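Teaching by Hand: Pictures from the Binthorpe Sessions

Posted September 13, 2018 by Lumturie Nedeljković

Back in August I promised a good many people that I would put up the pictures from our teaching sessions at Binthorpe, and then the end of the summer got away from me, as it always does. So thank you for waiting, and thank you especially to those of you who wrote twice. There was cake money riding on this, according to Guoqing, and I would like it known that he owes me a slice.

If you are new to the page, a short word on what we do. We teach robot arms to handle soft things: cloths, felt, folded card, bags, anything that flops about when you pick it up. We don't write out the movements in advance. One of us takes hold of the controls and does the job through the arm, and the whole go is saved, what the arm did and what its wrist camera saw, so that a learning program can be trained on it later. We call each go a demonstration, or a demo when we are in a hurry. Over the Binthorpe sessions we kept 119 of them and threw out 39, and I shall come back to the ones we threw out, as they were a good deal more interesting than I had expected.

The arm is called Zurneo. The control handles are called Guo, and yes, Guoqing Liao built them, and no, he did not choose the name (he was off buying milk when we voted). Guo is a light pair of grips on a jointed frame. You move your hand and Zurneo moves the same way a moment after, and when you squeeze, the fingers close. People always laugh the first time. It feels like wearing somebody else's very long arm.

We also do some teaching by taking hold of the arm itself and leading it along, the way you might guide a child's hand round a letter of the alphabet. It's slower and it makes your shoulders ache, but for a first try at a new task I still like it best, because you can feel straight away when a movement is awkward. Guoqing disagrees with me about this and has done for two years. He says leading by hand teaches the arm your elbows as well as your intentions. He may have a point, but I am not giving in on my own page.

On to the handling, then, and to the sheets, which took up more of our time than everything else put together. 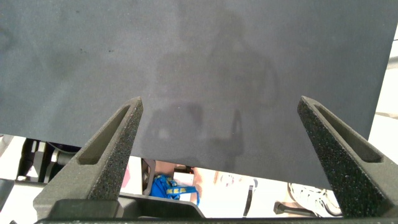

Sheets were my idea, so I have only myself to blame. I wanted a task where the pinch mattered more than the path, and a flat soft thing with nothing stiff in it seemed right: take it, lift it, keep it level, carry it over and lay it down without a crease. What I had not thought through was how much of the view a sheet takes up once you are holding it. With a big dark grey one between the fingers, the wrist camera has very little left to look at except grey, and whatever peeps through the gap underneath. In this one it is a bit of bright blue bag with part of the word IKEA on it in yellow, and a white trainer down in the corner. There's a soft shadow on the sheet too, head and shoulders, quite plain once you have noticed it. Shadows like that worried me for a whole afternoon. A learning program will happily take a hint from anything that happens to be there every time, so we began swapping places between demos, moving the lamps and asking people to stand somewhere different.

The fingers themselves deserve a mention. They are the rough black wedge sort, with a long slot in each, and the pointed ends come right up to the edge of the sheet. We had tried a smoother pair before them, and I found with those that I was squeezing Guo far too hard out of sheer nerves, which then goes into the recording as though it were good practice. With the rough ones I could relax my grip. I do think you can tell, playing the demos back, which ones were done by somebody who was holding their breath.

Now, about the ones we threw out. My first rule was that any demo with a dropped sheet went straight in the bin, and I kept to it quite fiercely until Guoqing sat me down with a pot of tea and played me one of his. He had lost a corner halfway across, stopped, backed up a little and gathered it in again, as calm as you like. "That's the bit it needs to see," he said, and of course he was right. If you only ever show an arm perfect goes, it has no idea what to do when things begin to slip. From then on we kept the recoveries and binned only the demos where the recording had failed or where one of us had got in a muddle and given up.

Some small things we learned, for anyone setting up something similar. Short turns are better than long ones, and 2 people taking it in turns will get more good demos out of a morning than one person being heroic. Say out loud what you are about to do before you start, so that the other person can write it down. Rest your elbow on something. Start from a slightly different spot each time, even when you have found one you like, and particularly then. And do have a go at watching only the wrist view while you work, with the arm itself out of your eyeline. It is maddening, and you will bump into things, but it's the quickest way I know of finding out whether the camera can see enough for the job. With the larger sheets I kept wanting to lean over and look, and that told me we needed a second view from the side. We have one on order.

A big thank you to everybody at Fika, who fed us throughout and let us spread our notes across their largest table long after the lunch crowd had gone home. The cardamom buns were a great help to the research, even if we did have to make a rule about washing hands before anybody touched Guo.

We shall be back at Binthorpe once the side camera arrives, and the next task is folding, first in half and then in quarters. If you live nearby and would like a turn on the handles, write to me through the contact page and I will add you to the list. You don't need to know anything about robots, but please wear something with sleeves you can push up.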